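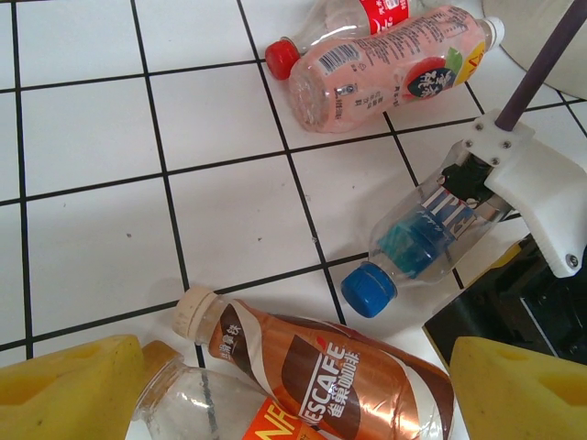

Bottle deposits are coming to Grelum in November. Town council voted late, past 11 p.m., most of the seats in the room empty by then. Final tally wasn't read aloud but it passed.

Short version: 7 cents on every plastic drink bottle sold inside town limits. You pay it at the register, you get it back when you bring the bottle in. Soda, water, iced tea, juice, sports drinks. Milk is out. So is anything bigger than 2000 milliliters, so the giant water-cooler jugs don't count. Glass was in the first draft and got dropped over the summer, no explanation in the packet. Cans, same.

Where to take them. The old Nunetti grocery on Sithole Avenue will be the main drop-off, open mornings to start. Nunetti's has been shut since the new store opened out by the highway, and the town is leasing the front half. Back half still has the freezer cases in it. Parking is on the side, not out front, the front is a bus stop. A second site at the Haris Road fire station was talked about at lenght and then put off till spring.

Rules so far: bottles empty, label on, cap on or off. Crushed is OK if the label can still be read. No bags of mixed trash. Payout is cash up to 14 dollars a visit, anything over that goes on a slip you cash at town hall.

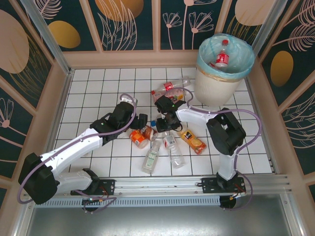
A reader on Haris Road wrote in to say the whole thing lands on people without cars, that the number 7 bus doesn't run before nine and she isn't hauling a sack of empties uphill for pocket change. She wants pickup at the curb, same as the paper. Council did discuss curb pickup. Cost killed it, at least for the first year.

Store owners are split. The smaller shops on Sithole don't want bottles brought back to the counter and under the final wording they won't have to take them. They do have to show the deposit as its own line on the receipt. A couple of them told the council their registers can't do that without an update and asked for more time. They got an extra month, no fines until after that.

Money left over, meaning deposits nobody claims, goes to storm drain cleaning. The creek behind the ball fields was the example everybody kept bringing up. Last cleanup there was in spring and the drains were blocked again by the Fourth of July, acording to the public works report. Report's on the town site if you want it, it's long.

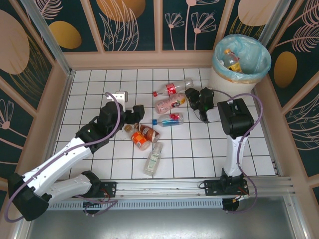 Can you bring in bottles you bought before the deposit starts? Only for recycling. They'll be taken at the same window but there's no payout, and the new ones will carry a small printed mark so staff can tell.

Bottles from the next town over, same deal. No mark, no money.

Still not settled: Saturday-type hours, whether the school gets its own bin, and who answers the phone. For now questions go to the town hall line, extension 2206, leave a message. Sign-up sheet for the paid window jobs is at the front desk there, closes at 4:30.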